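Notes on the Small Whiteboard and the Care of a Working Table

Posted 16 Mar 2024 in Household and Desk
Filed by Helju Raudsepp

Readers of this journal will recall that the matter of the household correspondence table was left open at the close of last August. The table had been moved out of the hallway, the drawer unit had been given away, and a decision was pending on whether a written record of daily tasks should be kept on paper, on a board, or on both. The present entry sets out what was decided and how the arrangement has been maintained.

The household settled on both. Matters that must be retained are entered in a spiral notebook. Matters that expire by evening are written on a small whiteboard, which lies flat on the table and is cleared at the end of each day. The board is used for telephone numbers, parcels to be collected, the hour of the plumber's visit and similar items. Anything that survives on the board for more than one evening is transferred to the notebook and erased.

The difficulty, as several correspondents predicted, lay in the erasing. Over the winter the surface took on a gray cast that no amount of ordinary wiping would remove. It was at first supposed that the board was of poor quality. After some inquiry the fault was traced to household practice, and in particular to the habit of clearing the board with the side of the hand or a paper napkin. Both leave a film, and ink laid over a film does not come away cleanly the next day.

The following procedure has been in force for 13 weeks.

The eraser is used first and used dry. It is held flat, with the whole pad in contact with the board, and is drawn in one direction from the top edge to the bottom. Circular rubbing was found to spread the pigment into the corners, where it collects against the border. Pressure should be firm and even. The pad is tapped out over the wastebasket on Saturdays and is replaced when it no longer lifts a fresh line in a single pass.

Once a week the board is wiped with a soft cloth dampened with plain water and a drop of dish soap, then with a second cloth and water alone, and is left to dry before it is written on again. For old marks, the traditional remedy was tested and is confirmed: trace over the stubborn line with a fresh dry-erase marker, wait a few seconds, and erase both together. It succeeded on all but one mark, a grocery list from the autumn which had been written in laundry pen. That mark remains. The household has agreed to regard it as permanent.

Markers are stored lying down. This was a point of some contention, as the Zanness cup in which they formerly stood was a gift and is well liked. Stored upright with the cap at the top, however, two of the pens had gone faint by January. The cup now holds letter openers and a ruler.

A word should be said concerning stamps. The return-address stamp and its ink pad share the table with the board, and it was feared that the two would not coexist. One incident occurred in the first month, when an inked stamp was set down on an envelope that had already been sealed and addressed to Saulius Lūse, who received it with a second and unintended return address across the flap. It is now the rule that the stamp is placed on its own base after use and that the pad is closed before any writing begins. Red ink was retained. Black was considered more correct for formal letters, but a nearly full bottle of red refill was in the cupboard and there was no wish to waste it.

The tablecloth was the last item to be resolved. A bare surface was proposed, then a sheet of glass, then a desk blotter of the Stankevičius pattern, which proved to be too narrow by a hand's breadth. The checkered cloth was brought out as a temporary measure and has stayed. It is washed at low temperature and is seldom ironed, and a board laid on it does not slide about as it did on bare wood. Cards and envelopes are also easier to pick up from cloth than from a hard surface, a small benefit that was not foreseen.
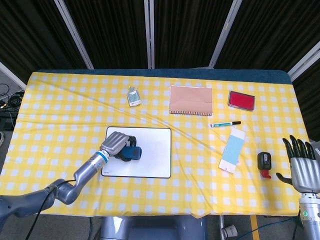 Funmilayo Abubakar wrote in response to an earlier draft of these notes that her own board had been ruined by exactly the remedy recommended here. Her board was an older one with a painted surface, and the fresh marker softened the finish along with the old ink, leaving a dull stripe the length of a finger. She advises that the method be tried first in a corner, and that owners of painted boards keep to soap and water. She further holds that a board of such modest size should be hung on the wall, where it will be read, and that a board lying flat will sooner or later have a saucer put on it.

The first point is accepted and the procedure is amended accordingly. On the second, the household respectfully maintains its position. The wall above the table was tried for five days in December. The board hung straight and was consulted often, but writing on it required one to stand, and by the third day notes were being made on the backs of envelopes again. As to the saucer, it has happened twice.

Two matters are carried forward. The first is the notebook, of which 25 pages remain, and a successor must be chosen. Spiral binding is preferred because the book lies open without being held. Sekar Pasaribu has recommended a Prillent with heavier paper, and a copy will be inspected when the stationer has it in. The second is the question of old correspondence cards, which at the last sorting came to 573, most of them blank. Suggestions for their use would be welcome and may be left below. Correspondents who wrote in the winter regarding drawer dividers will receive their answers by letter, in the order received.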